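How to begin with meditation when I am always tired after work?

Helju Pētersons
2024-05-10
Hello to all. Since January I try to meditate in the evening and it goes badly. I sit down, I close my eyes, and after 7 minutes I am asleep with my chin on my chest. My neighbor says I should do it before breakfast, but my mornings are already full with two children and a bus to catch. I don't want to buy an expensive course. Is the evening simply wrong for me, or do I sit in a wrong way? I use the sofa, with a blanket.

Ettore Dal Bello
The sofa and the blanket are your problem, I think. Your body knows this place as the place for sleeping. Take a kitchen chair, put both feet on the floor and don't lean back. I also keep my eyes half open and look at one spot on the table. Three minutes are enough in the first week. Then add one minute when it feels easy — if it doesn't feel easy, stay where you are. I began like this at a Saturday class in Lukmont and it took me the whole winter to reach 19 minutes. If you fall asleep also on the chair, you probably need the sleep, so go to bed earlier and try again the next day. And if you are tired all the time, please talk with your doctor about it.

Cinzia Fabbri
try walking meditation!! slow, in the corridor, no shoes. you can't sleep when you walk :)

Ottavio Carbone
I agree with Ettore about the chair. I would only add: do it before dinner, not after. With a full stomach I can't stay awake either. When I come home I wash my hands, sit for a few minutes, and only then I start to cook.

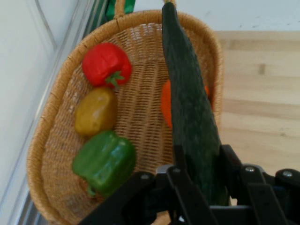

Tomato and potato in the basket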